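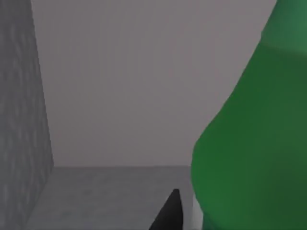
Ometetti Wrist View - practice scenes for gripper arms

Hello, and thanks for stopping by! Wrist View is my pack of simulated tabletop scenes for anyone teaching a two-finger gripper to pick things up, all seen from a camera riding on the wrist. I started it for my own use, then Miyuki Chiba at Tudness asked if she could have a copy, then her whole team wanted one, and now it has a shop page.

What you get is 263 scenes and 3000 short recorded runs to go with them. The walls and floors are plain and the objects are simple, and plenty of the runs go in really close, to the point where one big smooth green shape takes over half your view and you've only got a fingertip to steer by. I'm very fond of those. If your software only copes when it can see the whole object, you'll find out on the first afternoon.

Each run comes with the arm's joint positions, the gripper opening and the wrist view, recorded at 30 frames a second. There's a small viewer in the download so you can scrub back and forth before you commit to anything (it's a bit ugly, sorry, but it's quick).

What do I need to run it?

An ordinary desktop with a half-decent graphics card. My own machine is getting on a bit and manages fine. The scenes open in the Vorneck simulator, version 4 or later. If you're on De Haan you'll want the converter, which Sota Aoki wrote and keeps up to date - it's in the folder called extras, and he's very patient with questions.

Can I change the objects?

Yes, please do! Colours, sizes and starting positions all live in one settings file per scene. You can swap in your own shapes too, though keep them under the size limit in the notes or the fingers won't go round them.

Is there any lettering or labelling on things?

The standard objects are blank. I've had a few requests for printed labels and I'm working on a set, hopefully ready in October.

Updates are free once you've bought the pack. The current build is 2381, and it fixes the daft bug where the left finger opened a moment before the right. If you downloaded an older one, log in and fetch it again from your orders page. Your own settings files will carry over, but do keep a copy somewhere safe first.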